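외식업 운영 실무
4주차 강의 자료: 기물의 구입, 보관, 재고 관리

지난 시간에 식재료 재고를 다루면서 선입선출과 발주점을 배웠다. 이번 주는 식재료가 아닌 기물을 다룬다. 기물은 먹어서 없어지는 물건이 아니기 때문에 초보 운영자는 개업할 때 한 번 사면 끝이라고 생각하기 쉽다. 실제 장부를 보면 기물비는 매달 조금씩 계속 나간다. 깨지고, 휘고, 음식물 쓰레기에 섞여 버려지고, 포장 손님의 봉투에 딸려 나간다.

1. 용어 정리

기물: 손님상이나 주방에서 음식을 담고, 덜고, 먹는 데 쓰는 물건 전체. 접시, 그릇, 컵, 수저, 쟁반, 집게를 포함한다.
비품: 의자, 테이블, 선반처럼 한 번 설치하고 오래 쓰는 물건. 회계에서는 금액 기준에 따라 자산으로 잡기도 한다.
소모품: 냅킨, 빨대, 행주, 수세미. 구입한 달의 비용으로 처리한다.
파손율: 일정 기간에 깨지거나 못 쓰게 된 수량을 기초 수량으로 나눈 값.
분실률: 기초 수량에 구입분을 더하고, 기록된 파손분과 기말 실사 수량을 뺀 나머지를 기초 수량으로 나눈 값.

파손과 분실은 반드시 나누어 적는다. 파손이 많으면 세척과 운반 동선을 고쳐야 하고, 분실이 많으면 퇴식구와 쓰레기 분류를 고쳐야 한다. 두 값을 합쳐 버리면 어디를 손대야 할지 알 수 없다. 중간시험 답안에서 이 둘을 섞어 계산하는 경우가 매년 나온다.

2. 수량을 정하는 방법

기본식은 다음과 같다.

필요 수량 = 좌석 수 × 1인당 사용 개수 × 회전 계수 + 예비 수량

회전 계수는 세척 한 번에 걸리는 시간과 손님이 한 번 앉아 있는 시간의 관계로 정한다. 식사 시간이 길고 세척이 빠르면 계수가 작아도 된다. 점심 한 시간에 손님이 몰리는 구내식당은 앞 손님이 쓴 그릇이 돌아오기 전에 다음 손님이 그릇을 집으므로 계수를 크게 잡는다.
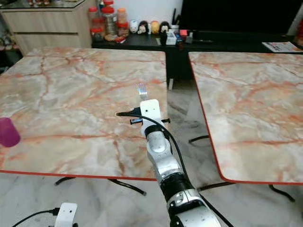

예비 수량은 품목별로 따로 정한다. 모든 품목에 같은 비율을 적용하는 업장이 많은데, 도자기 그릇과 금속 수저는 없어지는 이유가 다르다. 도자기는 대부분 세척실에서 깨지고, 수저는 대부분 퇴식구에서 잔반과 함께 사라진다. 수저류 중에서는 크기가 작은 티스푼과 디저트 포크의 분실률이 높은 편이다.

사례: Drundel 연수원 식당
개업 당시 수저류를 1,723점 보유했다. 학기 단위로 실사를 했으나 파손과 분실을 구분하지 않았고, 부족해질 때마다 같은 수량을 다시 샀다. 이후 퇴식구에 자석식 회수 장치를 달고 분실 기록지를 따로 만들었다. 수업에서는 이 기록지의 양식을 보고, 빠진 항목이 무엇인지 토론한다. 자석식 장치는 자성이 약한 스테인리스 제품을 놓칠 수 있으므로 도입 전에 쓰고 있는 수저로 시험해 보아야 한다.

3. 재질별 특징

가. 도자기
보온성이 좋고 음식이 돋보인다. 무겁고 깨진다. 이가 나간 그릇은 손을 다칠 위험이 있고 틈에 오염물이 끼므로 작은 흠이라도 발견하면 바로 뺀다. 아까워서 직원용으로 돌리는 관행은 권하지 않는다.

나. 멜라민
가볍고 잘 깨지지 않아 급식소에서 많이 쓴다. 전자레인지에 넣지 않는다. 표면이 긁히면 착색이 빨라지므로 거친 수세미를 쓰지 않는다. 제조사가 정한 내열 온도를 세척기 설정과 대조해 둔다.

다. 플라스틱 컵
폴리프로필렌, 폴리카보네이트, 트라이탄 등 종류가 여럿이고 내열 온도가 서로 다르다. 바닥의 재질 표시를 확인한 뒤 세척 방법을 정한다. 겹쳐 쌓을 때는 완전히 건조한 다음 쌓는다. 물기가 남은 채로 겹치면 냄새가 나고, 컵끼리 붙어서 빼다가 금이 가기도 한다. 색으로 용도를 구분하려면 색상표를 만들어 배식대와 세척실 양쪽에 붙인다.

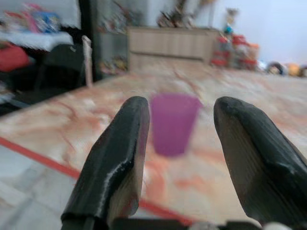

라. 스테인리스
내구성이 높고 세척이 쉽다. 다만 녹이 전혀 슬지 않는 재질은 아니다. 염소계 소독제에 오래 담가 두거나 소금기가 있는 음식을 담은 채 방치하면 점 모양의 부식이 생긴다. 철 수세미를 쓰면 떨어진 쇳가루가 녹슬어 그릇이 녹슨 것처럼 보이는 경우도 있다.

새 제품에는 연마제가 남아 있을 수 있다. 식용유를 묻힌 종이로 닦아 검은 것이 묻어나는지 확인하고, 묻어나지 않을 때까지 반복한 뒤 중성세제로 씻는다. 가장자리가 말린 부분과 손잡이 이음매를 빠뜨리기 쉽다.

볼은 크기가 다른 것끼리 포개면 보관 면적이 줄어든다. 같은 크기만 여러 개 사면 꽉 끼어 빠지지 않는 일이 생기므로, 구입 전에 견본 두 개를 포개 본다. 수저는 머리와 손잡이의 방향을 맞추어 통에 담고, 입에 닿는 부분을 손으로 잡지 않도록 배치한다.

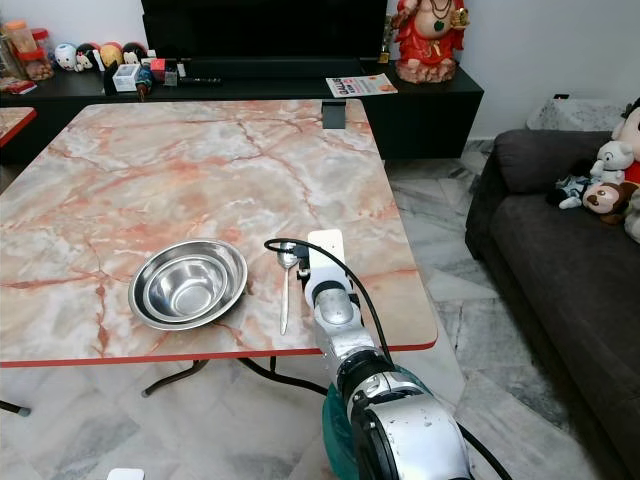
4. 발주와 공급처

공급처를 고를 때는 단가만 비교하지 않는다. 다음 항목을 표로 만들어 비교한다.

- 최소 주문 수량
- 같은 모델의 추가 공급이 가능한 기간
- 납품까지 걸리는 날수
- 불량품 교환 조건
- 견본 제공 여부

사례: Kettunen과 Dramen의 견적 비교
Kettunen은 단가가 낮은 대신 한 품목을 1,000개 이상 주문해야 한다. Dramen은 낱개 주문을 받고 주문 후 7일 안에 납품하지만 단가가 높다. 좌석 수가 적은 업장이 Kettunen에 주문하면 남는 수량을 보관할 자리가 필요하다. 보관 면적에도 임차료가 붙는다는 점을 계산에 넣어야 한다. 과제에서는 두 견적서를 가지고 창고 비용을 포함한 개당 실질 단가를 구한다.

단종 위험도 따져 본다. Nero 식당은 접시 756장을 모두 같은 무늬로 맞추었다가 해당 모델이 단종되어, 부족분을 비슷한 흰 접시로 채웠다. 손님상마다 접시가 달라 보인다는 의견이 들어왔고 결국 홀 구역별로 접시를 나누어 썼다. 무늬가 단순한 기본형을 고르면 나중에 다른 제조사의 물건과 섞어 쓰기가 쉽다.

5. 실사 절차

(1) 영업이 끝나고 세척이 완료된 뒤에 시작한다. 영업 중에 세면 홀, 퇴식구, 세척기 안의 수량이 빠진다.
(2) 구역을 나누고 구역마다 담당자를 두 명 둔다. 한 사람이 세고 한 사람이 적는다.
(3) 흠이 있는 것은 따로 모으되 수량에는 일단 포함한다. 폐기 결정은 실사가 끝난 뒤에 한다.
(4) 장부 수량을 담당자에게 미리 알려 주지 않는다. 알고 세면 숫자를 맞추게 된다.
(5) 차이가 큰 품목은 담당자를 바꾸어 다시 센다.
(6) 폐기, 분실, 추가 구입을 각각 기록하고 책임자가 서명한다.

실사 주기는 업장의 규모에 따라 다르다. 수저와 컵은 매달, 접시와 볼은 분기마다, 대형 조리 기구는 반기마다 하는 방식이 무난하다. 행사가 몰리는 12월에는 행사 전과 후에 한 번씩 추가한다.

6. 과제

자신이 일했거나 자주 가는 업장 한 곳을 정해 기물 목록을 작성한다. 품목, 재질, 용도, 보관 위치, 예상되는 분실 경로를 적는다. 업장의 허락 없이 주방에 들어가거나 촬영하지 않는다. 분량은 A4 두 쪽 이내이며 손으로 쓴 것도 받는다.

다음 시간에는 세척실의 동선과 건조 공간을 다룬다. 교재의 세척 설비 단원을 읽어 오고, 2절의 필요 수량 계산식을 다시 쓰게 되므로 계산기를 준비한다.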